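3.2 Snack choice at home

Parents in the Flatbridge sample filled in a food diary for each child over four weeks in February. Of the 109 families who took part, most returned a complete diary, and those with gaps of more than three days were left out of the analysis. Each entry gave the time, the food offered, the food eaten and who had chosen it. We counted fruit as a snack only when it was eaten between meals, so a banana at breakfast or strawberries after dinner went down under the meal.

Apples and bananas were the fruits most often named. Strawberries came up less often, and several parents wrote that price was the reason. The wording of the diary may have played a part here, as the printed list gave apples first (see Section 5). Babalola and Sani reported the same order of preference in their Alier survey, which used an open question with no list.
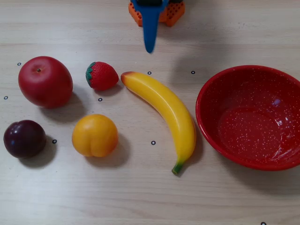

Children who picked their own snack ate more of it than children who were handed one. The gap was widest on school days and almost closed at weekends, when snack times were less fixed and grandparents were often in charge. We did not ask about portion size, and a few parents recorded half an apple as a whole serving.

Fruit left within reach was eaten more often than fruit kept in the fridge (Figure 3). This held for younger and older children alike, though older children also helped themselves to crisps and biscuits when these were in the same place. Diary entries made the next morning were shorter and left out more snacks, and we treat them separately in Section 4.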